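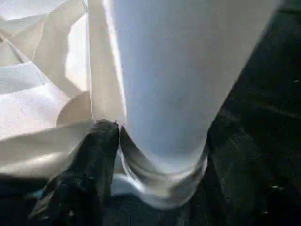
Sofia Simões wrote under the last post that oat drink is just porridge water with a marketing budget, and would I please go look at a plant before writing one more word on it. Fair enough. Went to one.

Jullden, in Lonau. Open day, 20 October 2025. Typing this up on the train back with a bad table and worse wifi, so it's notes more than an article. Will fix later maybe.

Getting there

Two changes and then a bus that leaves from the wrong side of the station. The sign says north exit, go south. The bus stops at the gate but the driver won't tell you, so watch for the silos. Registration was a tent and one guy with a printed list. I was on it as "press/other." Group of twelve, mostly people from town, two bakery owners, a dairy farmer who had come to argue and did.

Our guide was Rizal Latuheru, process side. Talks fast, walks faster. I missed half of what he said near the mill because of the noise, so if something below is off blame the mill.

Intake

Oats come in by truck, already hulled. Each load gets sampled before it's tipped — moisture, stray grains, smell. A real person puts their nose in a cup. Wheat and barley are the big worry because they sell one line as gluten free, and a bad load goes back on the same truck. Rizal said it happens more in February than in fall, old stock from the bottom of somebody's bin.

Silos are steel, you don't get to go up. One of the bakery owners asked twice.

Milling and the enzyme tanks

The part I didn't understand before and now sort of do. Oats plus water gets you slime. What turns it into something you'd pour in coffee is the enzymes, they cut the starch into sugars. So the sweetness in the "no added sugar" carton is made in the tank, out of the oats. It still shows up on the nutrition table as sugars. The farmer liked this a lot and said so.

Tanks are held warm and stirred, then heated up to stop the enzymes. Too short and it's gluey, too long and it's dessert. They taste every batch, on top of the lab numbers. We tried three cups from different points. First one was wallpaper paste. Second was fine. Third was way too sweet, the kids in the group wanted more of it.

Then the decanter, which spins out the fiber. Wet beige mush comes out the side and goes to pig feed. Somebody asked why not bread. They've tried bread, it goes sour before the truck gets to the bakery. The two bakery owners went off with Rizal's card so we'll see.

Filling hall

Hairnets, coats, shoe covers. No watches. No phones past the yellow line. One line running, one down for cleaning. The one running was doing Trestero, their coffee version, in the one liter carton. On the wall there's a board with the shift count and when we came in it said 1841 cartons, when we left it was stuck on the same number, so either the board was frozen or the line was. Didn't get a straight answer.

Trestero has oil in it, rapeseed, and an acidity regulator so it doesn't split in hot coffee. The plain one has neither. I asked why the plain one has salt then. Because without it, it tastes like nothing. OK.

The labeling talk

What I really came for. Small meeting room, too many chairs, Clementina Barreto from the packaging office with a table full of old cartons. She had laid them out in order and it's basicaly a history of what they were and weren't allowed to print.

Short version. Can't say milk. Everyone knows that one. What I hadn't thought about is how much of the rest of the carton gets checked too. Her pile had one design pulled because of a line on the back panel which compared it to milk, another redone because a splash on the front looked, to one country's inspectors, like a dairy splash. A splash! She held it up next to the approved one and I could not see the difference. The farmer said he could.

They reprinted for that. 604 rolls of carton stock scrapped, her number. She didn't sound angry, more tired. Her view is that shoppers don't mix the two up but that the word fight is done, and she'd take one clear rule over a friendly one that moves every year. The farmer's view is that if you want the word you can keep cows. They were pretty nice to each other about it. He took a carton home.

Also learned: the languages. Same carton sold in several countries means ingredients in each, allergens in bold in each, and the type can't go below the legal size. So the back panel fills up and the cute text about sunshine goes first. No loss.

Abílio Louro, one of the bakery owners, asked about "creamy." Allowed so far, she said, it's a texture. "Cream" is not. He wrote that down.

Tasting and shop

End of the tour is a counter with coffee. Trestero next to the plain one next to Tavares, which is the cheap label they fill for a supermarket. I couldn't tell Tavares from the plain. Asked if it's the same stuff. Got a smile and "similar recipe." Read the two cartons side by side and the ingredient lists match word for word, salt included. Make of that what you want.

Coffee itself was too hot and too weak so the split test wasn't much of a test. Trestero foamed well. Plain one went flat right away.

Shop takes cards. They had 1000 tote bags made for the day and were pushing them hard. I have two.

Bits I forgot to put above

— Cleaning takes longer than you'd think, the down line was down our whole visit.
— Water use: asked, was told it's in the yearly report. Haven't found it yet. Page 8 19 of what, Rizal, I wrote 819 next to your name and have no idea what it was.
— Shelf life is long because of the heat treatment, unopened it doesn't need the fridge. Shops put it there anyway so that it sits next to the milk. Clementina rolled her eyes.
— Toilets are only at the start. Go then.
— Kids under eight can't go in the filling hall, there's a room with crayons.

Sofia, it is more than porridge water. There is a lot of porridge water in it though. Next one is supposed to be a pea protein place that Tianyou Xia got me a contact for, if they ever write back. If anyone has been thru Jullden on a normal working day and knows what that board usually says, tell me in the comments.

Search this site Type and press enter

Contact | Copyright 2025, all rights reserved | Back to top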